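Community Help > Arts & Media > Celebrity & Gossip

Print this page | E-mail this page

Is the Dondiment break-up real or just album promo?

Every site I read is running the same story about the singer from Dondiment walking out on the band in the middle of a show at the Astach. Same three quotes, same "source close to the group". The new record is due in November. Am I wrong to smell a rat? I paid $70 for a ticket and would like to know if there's going to be a tour.

Answer 1
It's real, my cousin was there and everyone was crying.

Answer 2
I'd want more than a cousin. The Astach holds 400 people and I've counted 791 comments from fans who swear they saw it happen. Dreltari, the label, hasn't denied a thing, and labels deny things in an hour when it costs them money. They pulled the same stunt with Boutros 6 years ago: big split, tearful interview, reunion single in time for the holidays. The music mags printed every word of it and never ran a correction. Hang on to your ticket. If the tour is off, the venue has to tell you, and a gossip column doesn't count as telling you.

Answer 3
Don't know about the promo angle but I rang the box office and they're still selling seats. Make of that what you will. I thought the last album was overrated anyway and the colour of the vinyl was the best part.
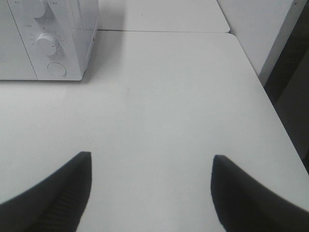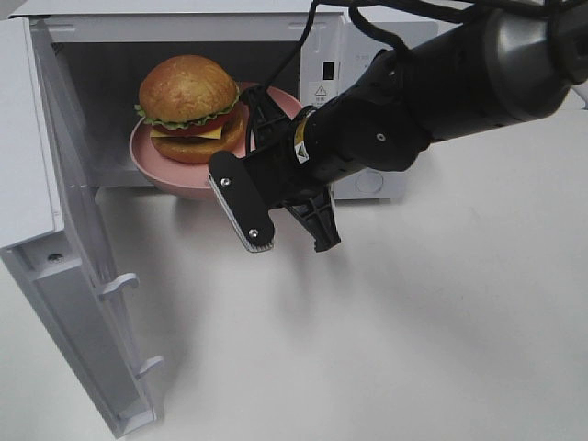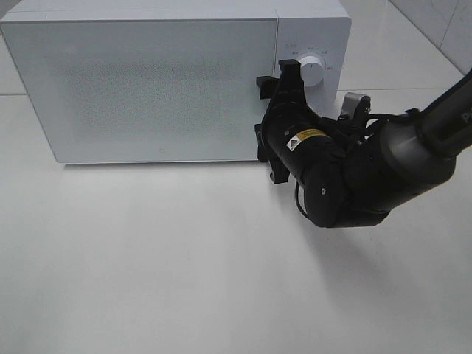 White microwave; burger on the pink plate in the second photo.

Print this page | E-mail this page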